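Dondel Paper Handling Kit: Data Card and Read Me

Release: August
Maintained by: Seltport, Evaluation Services
Responsible editor: Wiesława Zalewska
Status: open for review by kit customers and registered evaluators

Summary

The Dondel Paper Handling Kit is a hardware and software package for customers who wish to add soft sheet handling to an existing tabletop arm. It consists of a two-fingered gripper, a small wrist camera, a mounting plate, a control package and the recorded sample set documented in this card. The sample set contains 292 episodes of paper handling. It is supplied so that customers may judge the kit before purchase and may train or test their own control policies on material recorded with the same parts they will receive.

This card covers the contents of the sample set, the conditions under which it was recorded, its known faults and the terms on which it may be used. Installation of the gripper is covered in the fitting guide, which is packed with the hardware.

Scope of the tasks

All episodes concern single sheets of light colored paper. The operator or the control policy is asked to perform one of four tasks: pick up a flat sheet, pick up a folded or crumpled sheet, stand a folded sheet upright, or move a sheet to a marked place and release it. The task name is stored with each episode as a short text field. Instructions were written by Philomena Korletey and checked by a second reader for spelling and plain wording.

Crumpled sheets were included at the request of early customers. A flat sheet lies close to the table and offers little for the fingers to hold, while a folded one presents a ridge that can be approached from several directions. The two cases call for different finger heights and different closing speeds, and a policy trained on one should not be expected to manage the other without further work. 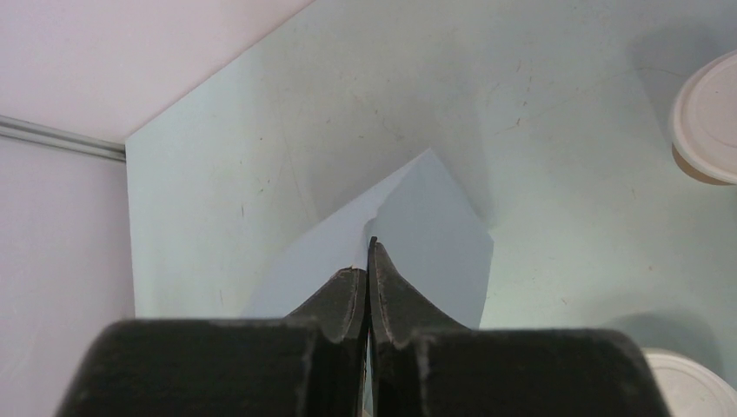 Finger height is recorded relative to the table surface, and the zero point was set again at the start of each recording session. Customers who mount the gripper on a taller plate must repeat this step. The procedure takes a few minutes and is described in section 4 of the fitting guide.

Contents of each episode

video: color recording from the wrist camera
joints: arm joint positions, in radians
grip: finger opening, from 0 (closed) to 1 (fully open)
task: short text instruction
outcome: success, partial or failure, as judged by a reviewer
notes: free text, often empty

Episodes are stored as one folder each. Folder names are serial numbers with no meaning beyond the order of recording. Gaps in the numbering are the result of episodes withdrawn before release and do not indicate missing files.

Recording conditions

The set was recorded at the Warkik test site under the direction of Attila Csizmadia. The arm was guided by hand control in all episodes supplied for training. A separate group of 40 episodes, recorded under the Virág control policy, is supplied for comparison only and is kept in its own directory. These are included in the total of 292.

Lighting was ordinary room lighting. No attempt was made to remove shadows or reflections from the recordings, and color correction was not applied. The work surface was used as found. Small objects unrelated to the task may be present near the working area, and their positions were not logged.

Review of outcomes

Each episode was watched in full by one reviewer and assigned an outcome. An episode is marked as a success when the sheet reaches the state named in the instruction and remains there until the recording ends. It is marked as partial when the sheet is lifted but the remainder of the task is not completed. Torn sheets are marked as failures whatever else was achieved.

Margit Nyberg reviewed a further sample of 99 episodes without sight of the first result. Disagreements were concentrated in the partial category, mainly where a sheet slipped after being placed. Both judgments have been kept in the file, and the release does not attempt to settle them.

Known limitations

The wrist camera is close to the fingers, and the fingers hide part of the sheet for much of the grasp. Policies that depend on seeing the lower edge of the paper will perform poorly at the moment of contact. Customers with this requirement are advised to add a fixed side camera — the control package accepts a second video input.

The grip value reports finger opening and does not report force. It should not be used to estimate whether a sheet has been creased or damaged.

Heavy card, tissue, coated paper and wet paper are absent from the set. The kit has not been assessed for these materials by Seltport, and no claim is made regarding them.

Fingers are treated as wearing parts. Seltport recommends inspection after some 300 grasps on a hard tabletop, with replacement when the tips no longer meet evenly. Spare fingers are sold in pairs and should be fitted in pairs.

Terms of use

The sample set may be used for evaluation, teaching and internal development by any holder of a kit or a review license. It may not be resold or offered for download by third parties. Published results should name the release month and state whether the Virág episodes were used.

Corrections and contact

Errors in labels or damaged files should be reported to Imre Szénási at the Seltport service desk, quoting the folder number and the field concerned. Accepted corrections are listed in the file CHANGES and are applied at the next release. Requests for additional materials or tasks are handled separately under the customer recording service, for which a written quotation is required.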